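Collecting for Sutero: Common Questions

What am I being asked to record?
Short clips of ordinary household jobs, done with the hand-held gripper in your kit. The current list is mostly laundry: folding, spreading out, turning sleeves the right way. Each clip is one example for the learning system.

How many clips do you need?
The goal for this round is 3,000 across all homes. We have 261 folding clips that passed review so far. Most people send around 10 per session.

Do I need to tidy the room first?
No. Leave it the way you live in it. Put away mail, ID cards and anything with a full name on it.

Can I fold the same shirt over and over?
Up to 3 times, then switch to another piece. Shake it out between clips so it lands differently.

What if I drop something or miss a grab?
Keep going and finish the job. Stop only if the garment falls on the floor — in that case, mark the clip "dropped" in the Trernent app and start a new one.

Which clothes work best?
A mix. T-shirts are easy to come by and we have plenty. Knitwear is what we are short of, especially thick or fuzzy pieces.
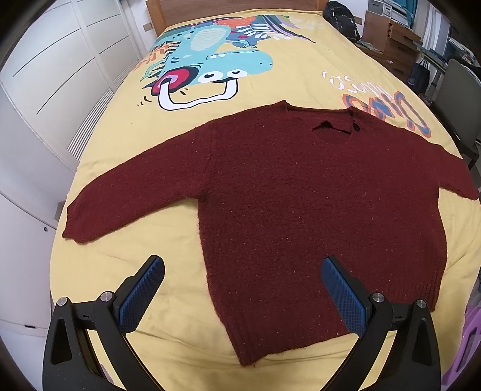 For sweaters, lay the piece front side up with the sleeves out to the sides and begin with the gripper open. Either sleeve can go first. Patterned sheets are fine, and so are plain ones.

When do I get paid?
Clips sent in by the end of May are paid in June, after review.

Who do I contact about a broken finger pad?
Write to Idrisa Bakilana through the app and include your kit number. Spare pads are mailed out the next morning.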